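Follden back in the studio

Apr 24, 2021

Follden have finished tracking their second album, the follow-up to Surnivov. The nine songs were recorded in January with Venkatesh Salian at the desk, and mixing is nearly done. Tharushi Paul has moved from bass to organ for most of it, which gives the slower songs a heavier, droning colour. The longest one, Drotari, runs well past the point where the last record would have faded out.

There will be 200 copies on clear vinyl and 1,000 on black. Orders for the clear pressing open to newsletter readers first - look for the link in next month's mail. Anyone who bought the cassette can take $9 off either version.

The band also plan to play the whole album live once before it comes out, in a small room with 35 seats. We'll send the date when the venue has confirmed it. 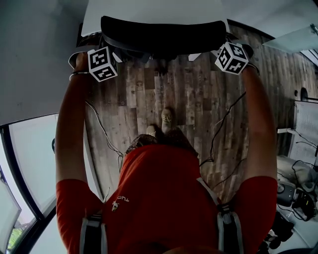
Both hands on the back of the chair.

Postage to Canada and New Zealand has gone up again, so please check the rates before you order.

Recent items
Chowdhury: the early demos
Surnivov repress sold out
Tharushi Paul on favourite organ records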